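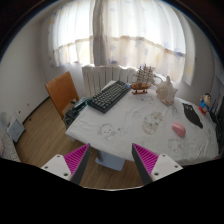
4.2 The open day

We took the Gremness setup out of the lab in May, and I'll admit I was nervous – visitors ask harder questions than reviewers do! The tabletop task was picking up a computer mouse (Fig. 4). 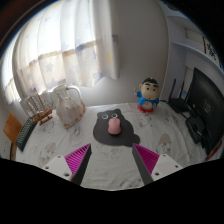
Most people wanted a turn with the gripper, so we let them, and we kept 17 of their tries for the Ruvis comparison.

Figure 4. The pink mouse between the gripper fingers.

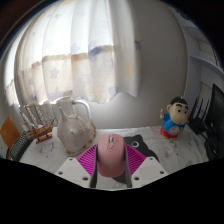 Handheld Manipulation Group, Nic Giolla

One visitor asked why we use soft household clutter – fair question, and I get to it in the next section.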